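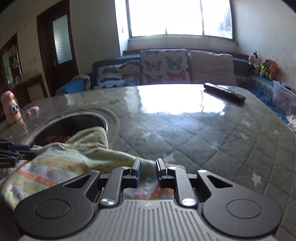
A **table cover** is a sheet of flexible material laid over a table to protect the top or anything already spread on it. In homes the term most often means a transparent plastic sheet placed over a cloth, so that the pattern of the cloth still shows while spills stay on the surface. It is distinct from a *tablecloth*, which is woven or quilted fabric, and from a *table pad*, a thick heat-resistant layer that goes underneath.

## Materials

Most clear covers are made of soft polyvinyl chloride (PVC), sold by the roll or in cut lengths. Thin sheets drape over the edge of the table and follow its corners. Thicker sheets are usually cut to the exact size of the top and lie flat by their own weight. Other plastics, such as EVA and polyurethane, are used where buyers want less odor or a softer feel.

Glossy sheets give the clearest view of the cloth but reflect strongly, and a table near a window may show a broad white patch of glare in daylight. Matte or frosted sheets cut the reflection and dull the colors beneath.

## Use with quilted cloths

Quilted tablecloths, commonly stitched in a diamond pattern, have a layer of padding between two faces of fabric. The padding softens the sound of dishes and protects the wood, but it soaks up liquid and dries slowly. Covering the cloth with plastic means it needs washing far less often. Small repeated prints – stars, dots, sprigs – are common on these cloths.

The plastic does not lie as evenly on quilting as on bare wood. Air trapped in the stitched hollows can leave ripples, which tend to settle after a few days. Smoothing from the center toward the edges speeds this up.

## In the living room

Where a dining table stands in front of a sofa, or in a room that serves for both eating and sitting, it is rarely kept for meals alone. Remote controls, toys, towels and folded blankets collect on it through the day. A wipeable surface suits this mixed use, and many households leave the cover on all year.

Laundry is often sorted on such tables. Clean textiles can be folded directly on the plastic, though light fabrics slide more than they would on cloth. Damp towels should not be left in a heap, as moisture held against the sheet can cloud it.

## Care

Clear covers are wiped with a damp cloth and a little dish soap. Abrasive pads leave fine scratches that show up under bright light. Solvents, including nail polish remover, damage PVC and may leave a permanent mark. Ink from newspapers and some printed bags can also transfer to the sheet, and is difficult to remove once it has set.

Soft PVC should be kept away from hot pans. Trivets are needed even with thick sheets. The cover should be lifted from time to time and the cloth below aired, particularly in humid weather.

Creases from packing relax in a warm room. Covers taken off for the season are best rolled around a cardboard tube – folding leaves lines that may be slow to disappear.

## See also

- Oilcloth
- Placemat
- Quilting
- Slipcover
- Table pad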